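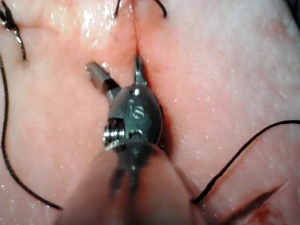 Stitching is older than weaving, older than pots, and most of us can't do it. I can sew on a button, badly. Ask me to close two edges so they meet and stay met and I go to bits. Look at a closed wound, though, the line of it, two folds brought up against each other into one narrow seam with the black thread lying about in loose curves on the tissue, and it's the same job your gran did on a pillowcase. Same worries too. Too tight and it puckers. Too loose and it gapes. I spent a week finding out how people learn to do it properly and came home with sore fingers.

First stop, Promelby. Teaching hospital, top floor, long room with bad blinds. The evening suturing class runs from August to spring and takes trainees at all stages. You get a pad, a needle holder, forceps, thread. Off you go. Thread is black because you can see it. Simple as that. On a wet shiny surface, with the lights bouncing back at you, a pale thread would vanish.

The needle is curved, which throws everyone who has ever hemmed a skirt. You don't push it, you turn your wrist and let it follow its own bend. In at a right angle, out the same distance from the edge on the far side. My first one went in sideways. My second bent the needle. The tutor had me unpick both and start again, without a word, and the woman next to me had done 4 by then, all level.

Then the knots. Oh, the knots. Throw one way, throw the other, lay it flat, don't saw at it. The trainees practise on anything. Chair backs, bag straps, a drawer handle in the flat. One told me she ties 200 a night in front of the telly and has stopped noticing. The tail matters as well: cut it short and the knot can slip, leave it long and it gets in the way of the next one.

Keyhole work is another thing again. No fingers on the thread at all. Everything happens at the far end of a long thin shaft, with a pair of jaws you could lose in a teaspoon, and you have to learn to judge the pull by eye. You watch the thread go straight. You watch the tissue lift a bit. You stop. People who are lovely at it by hand come to this and feel like begginers.

Second stop, the Olaniyan workroom in Provgate, which makes practice pads and nothing else. Two layers, sometimes three, poured and left overnight, then cut by hand on a bench that used to belong to a baker. They press each one with a thumb before it's packed. The tricky bit is the drag, I was told, the way real tissue holds on to a thread as it passes. Early pads were too slick and everybody thought they were brilliant at sewing. Complaints since they fixed it. They take that as a good sign.

I bought 2 pads and a cheap kit and practised on the train back to Flaltitham, to the alarm of the man opposite. 45 minutes, one row. The start of it is a disgrace, the middle is all right, and towards the end there's a short strech where the edges really do meet.

It's on the kitchen windowsill now. I've got the second pad out tonight.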